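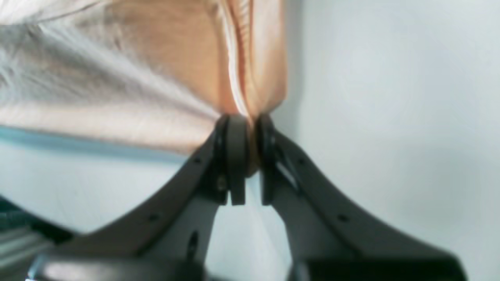

Gripper holds cloth fine at rest, loses it on the lift. Worth buying better pads?
Posted by Kedir Hailu, September 13, 2024

I'm building a two-finger gripper arm in my garage to pick up cloth and hang it over a rail. The fingers are my own design, and the tips are rubber pads held on with screws. It pinches a fold and closes on it without trouble. Once the arm starts to lift, the fold creeps out, and by the top of the move I've lost it 4 times out of 7.

A seller on Gidetti has "high grip textile pads" for far more than I paid for the motor. The listing says 300 percent more hold. More than what, it doesn't say. I've been burned by this sort of thing before, so has anyone run these on real cloth? Smooth cloth especially, since towels were never my problem.

Gadisa Yimer
I'd keep your money. A percentage with nothing to compare it to is just a number on a listing.

Before you blame the rubber, find out whether the grip is slipping or the fingers are opening. Close the gripper on a fold, switch the arm off but leave the gripper powered, and pull down on the cloth by hand. If the tips spread, new pads won't do a thing for you - the linkage is flexing or the motor is giving up under load. If they stay shut and the cloth slides through, then it's the pads.

Also wipe them with rubbing alcohol. Mine had a film on them in July that I couldn't see, and cleaning it off fixed more than the three sets of pads I'd already bought. And check how much you're picking up. A tiny pinch has very little to hold on to, so go in deeper and slow down the first part of the lift.

Hagos Wako
get the pads, i have them on my Minja arm and they're great. never dropped anything

Gadisa Yimer
Never dropped what, though? Foam blocks and a silky pillowcase are two different jobs.

Ademir Damasceno
I tried a set last year on cotton napkins. They worked, but so did a strip cut from an old bike tube. I couldn't tell them apart on cotton and I don't have anything slippery to test with, so take that for what it's worth. If you do the pull test, post which way it went.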